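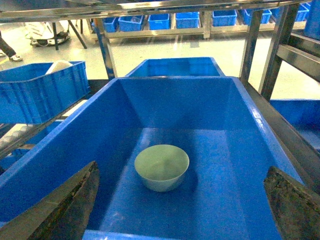

Ludivine Tessier replied:
I'd still nest them, Gareth. One bowl to a bin is lovely if you have a warehouse, and I know at Mostthorpe you more or less do, but the rest of us are working out of a spare bedroom and a hall closet. A round of felt between each bowl and the next, no more than a short stack, and they'll sit quietly for years. Mine have. I've got my grandmother's soup bowls put away that way and I took them out for a christening last summer without a new mark on any of them.

Home Forums New Posts Members Search Log in

Category: Kitchen & Table > Dishes, Storage and Care
Thread: Pale green everyday dishes – bin them singly or stack them?

Gareth Yeoman wrote:
Thanks, Ludivine, and please don't think I'm against felt, I have a whole drawer of it! My trouble is a bit different from yours. We lend the green dishes out for suppers and wedding lunches, so they don't rest for years at all. They go out, they come home, somebody picks one up and looks it over, and it gets put away again, sometimes the same evening. Every time you lift a bowl out of a stack you've got a foot ring passing over somebody else's glaze. With one bowl sitting by itself on the floor of a bin there's nothing for it to rub on. You can look straight down and see what you have, too, which I've come to like more than I expected. The blue is a good strong color behind that pale green and you'd have to be half asleep to miss it.

What I wanted to ask, before we got onto felt, was about the marks. We bought over 30 pieces secondhand and quite a few have little dark specks in the glaze, or on it, I can't decide which. I've washed them in hot water with ordinary dish soap and I've tried a baking soda paste. Some marks went and some stayed exactly where they were. 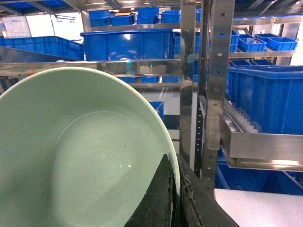

Mint green bowl, looking down at the base – dark specks and a few light smudges.

Agathe Masson wrote:
Oh, I know that kind of speckling, or I think I do. I wouldn't swear to it from a photo. Run a fingernail over them very slowly. If your nail catches on a bump, it's something sitting on top and a plastic scraper might shift it. If it catches on a tiny hollow, that's a pinhole and the dark is whatever has settled inside. And if you feel nothing at all, it's under the glaze and it was there the day the bowl left the kiln, so you may as well make friends with it.

The light smudges I'd worry about even less. We have hard water and mine look like that if I let them drain on the rack. A splash of white vinegar, a rinse, a proper dry with a cotton towel (not the fluffy kind, it leaves bits).

Hervé Vidal wrote:
I'll be the one to disagree, and I hope in a friendly way. Pinholes in a bowl people eat from are not something to make friends with. I ran the dish room at the old Grulitton hotel for 10 years and anything with open pits on the eating surface came off the shelf. It went to hold potatoes or keys or somebody's geranium. I would do the same for a wedding lunch, because you are feeding other people's aunts.

On bins, I'm with Gareth. The dishes that got hurt in my time were nearly all hurt in stacks, and usually by the person trying to get the bottom one out without lifting the others off first. I must have said "lift, don't slide" every day of my working life.

Agathe Masson wrote:
Fair enough, Hervé, I was thinking of my own table and not of a hired one. For lending out I'd be stricter too. I do think you're hard on a single little pinhole up near the rim, though. If we threw out everything with one of those, half the nice old tableware in the country would be holding geraniums.

Ginette Lecomte wrote:
Hello all, I've been reading along with my coffee and may I put in a word about the plates? Everyone is talking about bowls, and bowls are easy, they look after themselves. A plate takes all its wear on the flat part, right where the knives go, and then the next plate's foot comes down in just that place. I measured mine after reading this, they're 9 inches across, and the scuffing on every one is a neat patch in the middle. The rims are like new.

Those gray marks from cutlery do come off, by the way. Make a soft paste with cream of tartar and water, use your finger, and be patient with it – my first plate took me the whole of a radio play. Real scratches won't budge, but it's nice to know which are which before you give up on a plate. Gareth, how are your plates? And do they live on the same racks?

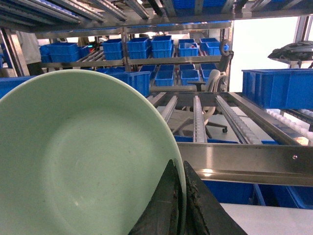
One of the plates, with the blue bins racked up behind it.

Gareth Yeoman wrote:
Scuffed, Ginette, a bit, on the flat part just as you say, and there's a small dark speck there as well to keep the bowls company. I'll get some cream of tartar in and have a go. I'd only ever thought of it as a thing for meringues.

The racks are steel with roller lanes, and I'm very fond of them. The bins run along on little wheels, so you don't have to reach in to the back with your arm at full stretch, which is how I broke a perfectly good gravy boat in our last place. If anyone is thinking of lanes for themselves, my one piece of advice is to let the bins down them gently. Keep a hand on the bin the whole way. A plate lying by itself in a smooth plastic bin will skate if the bin stops suddenly, and I'd guess that is the one real point in favor of Ludivine's felt.

Ludivine Tessier wrote:
Ha! I knew we'd get there in the end. Cut a piece for the floor of each bin, Gareth, a little smaller than the bottom so you can get a fingertip under it to pull it out and wash it. Wool felt if you can stand the price. I bought the Primero drawer liner once because it was on offer and it left a tacky feel on the foot rings that I had to soak off, so I wouldn't go that way again.

Hervé Vidal wrote:
Felt holds damp. If the plate goes in with even a little water under the foot, the felt keeps it there, and you will be smelling it by the next supper. Use the thin ribbed rubber matting, cut to size. Bodin sells it by the roll, or they did.

Ludivine Tessier wrote:
Then dry the plate, Hervé!

Hervé Vidal wrote:
I always dried the plate, Ludivine. I am thinking of the other people who dry the plate.

Gareth Yeoman wrote:
I'll try felt in a few bins and matting in a few others and leave them through July, when we have a good run of suppers, and then I'll come back and tell you which I prefer. I'm going to do Agathe's fingernail test on the bowls first, and anything with a proper pit in the bottom is coming out of the lending set. Ginette, if you remember the proportions for your paste, would you post them?

Ginette Lecomte wrote:
I never measure, I'm afraid. Start with a spoonful of the powder and add water a drop or two at a time until it stays on your finger when you tip it. If it runs, put in more powder. Rinse well after, and do wipe the underside as well, it gets everywhere.

Tags: green dishes, plate scuffs, glaze specks, storage bins, roller racks

Contact us | Forum rules | © Kitchen & Table Forums | Back to top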